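We sent it off! After 11 months, two changes of title and more coffee than I want to think about, our study of how new arrivals settle in Kurnness is finally with the city. It's 87 pages long, and Stamatia still thinks the chapter on stairwells should have been longer (she may be right).

My favorite part was the interviews. I'd knock on a door meaning to ask 10 short questions and come out two hours later knowing who lends a ladder to whom, who waters the plants in August, and which neighbor you should never park behind.

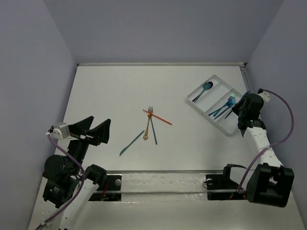
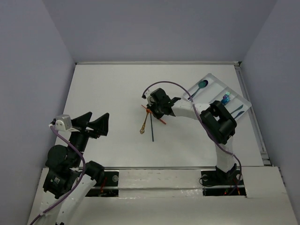

What comes next

Garnet and I start in Fekbridge in October. It's an older suburb with fewer shared yards, and I'm curious how people meet there – or if they do. Christos has already found us a room above the library, and the bus stops right outside.

We still need families who moved in recently and don't mind a chat in the evening. If that's you, or your aunt, or the people across the hall, leave me a comment and I'll write back by the weekend.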